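How I Get Tea and Coffee Stains Out of Mugs (and Keep Them Out)

I drink a silly amount of tea, and for years I just accepted that the inside of every mug I owned would slowly turn the color of a paper bag.
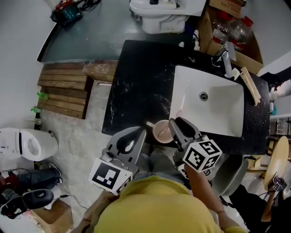

Then my friend Radka Vasić came over, looked into her cup before I'd poured anything, and very politely asked if she could have a glass of water instead. Ouch! So I spent a few weekends scrubbing, soaking and reading, and this is the routine I've stuck with.

What you're fighting

Tea and coffee both have tannins in them, and tannins love to cling to things. If your tap water is hard (mine is awful), the minerals leave a thin film on the inside of the cup and the tannins grab on to that. Regular dish soap is great on grease but it doesn't do much here, so you can wash a mug twice a day and still watch the ring get darker. I used to think I was just bad at washing up.

What you'll need

Baking soda
White vinegar
A soft sponge or an old dishcloth
An old toothbrush for handles and corners
Oxygen bleach powder, the kind you use on laundry (only for the really bad ones)
Hot water

Light stains: baking soda paste

This takes me 2 minutes a mug, and it's all I need most weeks.

Rinse the mug so the inside is wet, then tip the extra water out. Shake in a good spoonful of baking soda. Add a few drops of water and mash it around with the sponge until it feels like toothpaste. Now rub in circles, starting at the bottom and working up to the rim. You'll see the paste go tan pretty fast, which is weirdly satisfying. Rinse and have a look. If there's still a shadow, do it again before you move on to anything stronger.

The spot everyone misses is the inside curve where the wall meets the base. Your fingers don't really fit there in a narrow cup, so wrap the cloth around the handle of a wooden spoon and twist it. The toothbrush works too, but it flicks paste all over your shirt (ask me how I know).

Chalky rings: vinegar

If what you've got is more of a white or gray crust than a brown stain, that's probably the minerals. Fill the mug halfway with white vinegar, top it up with hot water, and leave it 5 minutes. Pour it out, wipe, rinse. For a stubborn ring I'll warm the vinegar a little first. Open a window when you do that!

Please don't mix the vinegar and the baking soda together in one go. I did it for ages because the fizz looks so impressive, but once the bubbles stop you've mostly got salty water. Use one, rinse, then use the other if you want to.

And never, ever put vinegar and chlorine bleach in the same sink. The fumes are dangerous. I don't use chlorine bleach on cups at all.

Really bad ones: the long soak

This is for the mug that's been living on somebody's desk since last July. Put a teaspoon of oxygen bleach powder in the mug, fill it to the top with hot water, and stir until it dissolves. Then walk away for 54 minutes. Yes, that's a strange number! It's how long the podcast I listen to runs, and it seems to be plenty. Leave it overnight if you'd like, it won't mind.

When you come back, pour it down the drain with the tap running, wash the mug with ordinary dish soap and rinse it a few times over. Check the powder's label too, as some have added scent and you don't want that anywhere near your breakfast. Get the plain one.

A few kinds of mug that need more care

Gold or silver trim: no scrubbing on the trim, no soaking, no vinegar. Do the inside by hand with a soft cloth and go easy.

Crackle glaze: those tiny lines can let stain down under the surface, and some of it may be there for good. I've got one from a potter called Hiwot Yimer that has gone a lovely amber all through the cracks and I've decided I like it.

Unglazed clay: skip soap and bleach altogether, because the clay can soak them up. Hot water and a cloth, then let it dry all the way through.

Travel mugs: take the lid apart. Take the rubber ring off. I'm sorry in advance for what you'll find under there. The baking soda paste and the toothbrush will sort it out.

Keeping them clean

Rinse as soon as you finish. That one habit did more for my cups than everything else put together. Even a quick swirl of cold water helps, as long as you do it before the last mouthful dries on the bottom.

Don't leave the tea bag sitting in there while you answer emails. And let mugs dry upside down on a rack with a bit of a gap underneath so they don't get that musty cupboard smell.

I do the paste on Sundays, whatever happens to be by the sink, and I don't fuss about them the rest of the week.

What about those white sponges?

The melamine kind, you mean? They do work, and quickly. They're also a very fine abrasive, so if you use them every day you can dull a shiny glaze, and then it stains even faster. I keep one for the outside bottoms, where the gray spoon and shelf marks collect, and that's all.

If your stain laughs at all three methods, look at it in good light and run a fingernail across it. A rough patch can mean the glaze has worn away, and no amount of soaking will bring it back. Mine hold pens now.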